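How to Clean and Refresh a Handheld Shower Head

I love this job more than any grown adult should. You take a shower head that's been spitting sideways for months, give it an evening's attention, and the next morning it feels like you moved to a nicer house! I've done every one in our place, my mother's, and both bathrooms at the cabin in Driswood, where the water is so hard it practically crunches.

You don't need to be handy. If you can open a jar, you can do this.

What you'll need

White vinegar, the plain cleaning kind
A bowl wide enough for the spray face to sit flat
An old toothbrush
A wooden toothpick or two
A soft cloth
A new rubber washer for each end of the hose (they cost next to nothing)
Plumber's tape, only if your wall fitting calls for it

Step 1: Take it all down

Turn the shower off at the handle and let the hose drain into the tub. Unscrew the hose from the wall first, then from the shower head. Most of these nuts are made to be tightened by hand, so try your hand before you reach for anything else. If it won't budge, wrap the cloth around the nut and use a wrench over the cloth, gently. I skipped the cloth once on a very shiny Allden fitting and I still see the tooth marks every time I wash my hair.

Put the plug in the drain before you start. Washers are small and they roll.

Step 2: Lay it out and have a look

Carry everything to a table or counter with decent light. I like to stretch the pieces out where I can see them all, with the hose uncoiled as far as it wants to go (it will curl back on you, they all do). Look at the spray face first. White crust around the nozzles is limescale, and it comes off. Cracks in the face or the handle don't, and if you find one that goes all the way through, save your vinegar and buy a new head.

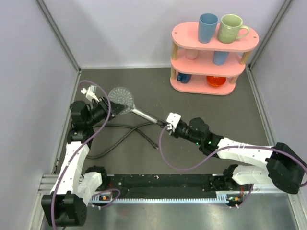
Next, run your fingers along the whole hose. You're feeling for kinks, splits, or a spot that's gone stiff. Bend it a little as you go, especially in the last few inches by each end, where most of the wear happens. Then peek inside both nuts. There should be a washer sitting flat in each one. If it's flattened, hard, or missing, there's your drip.

Step 3: Soak

Mix equal parts vinegar and warm water in the bowl and rest the spray face in it, nozzles down. Only the face needs to go under. I keep the handle propped on a folded towel so the finish stays out of the vinegar, which can dull some coatings. Check the maker's care instructions if you have a colored or brushed finish – my matte black Cirko came with a leaflet that said no vinegar at all, so that one gets dish soap and patience.

Thirty minutes is plenty for light scale. For Driswood-level crust I give it an hour, swish it around, and look again. Please don't leave it overnight, tempting as it is!

Never mix vinegar with bleach or any cleaner containing bleach. Rinse the bowl well if you've used it for something else.

Step 4: Brush and poke

This is the fun part. Scrub the face in little circles with the toothbrush. If your nozzles are the soft rubbery kind, rub each one with your thumb and the scale just pops off. For hard nozzles, use the toothpick with a light touch and don't force it. No pins, please. My friend Pui-shan Tsai widened three holes on her Van Rooij with a sewing needle and now one jet hits the ceiling.

Some heads have a small mesh filter where the hose screws on. If yours lifts out, rinse it under the tap and brush off any grit. Pay attention to which way it faced.

Step 5: Put it back together

Rinse everything thoroughly. Press the new washers into the nuts and make sure they sit flat. Screw the hose onto the handle, then onto the wall, both by hand. Hoses with rubber washers don't usually need tape as well, so I only use it on the threads of the wall pipe, if I've had that piece off.

Check that the hose isn't twisted before the last few turns. If it is, it'll spin the head around in its bracket and you'll get a faceful of cold water at 6 a.m.

Step 6: Test it

Run the water hot for a minute, pointed at the drain, to flush out loose bits. Then look at both connections. A bead of water means another eighth of a turn – no more than that. If it still drips, take it apart and look at the washer before you tighten again.

How often?

I do ours twice a year, and January is always one of them. In a hard water area, every couple of months is better. In between, wiping the face with a cloth after your shower makes a huge difference, and it takes about as long as reaching for the towel.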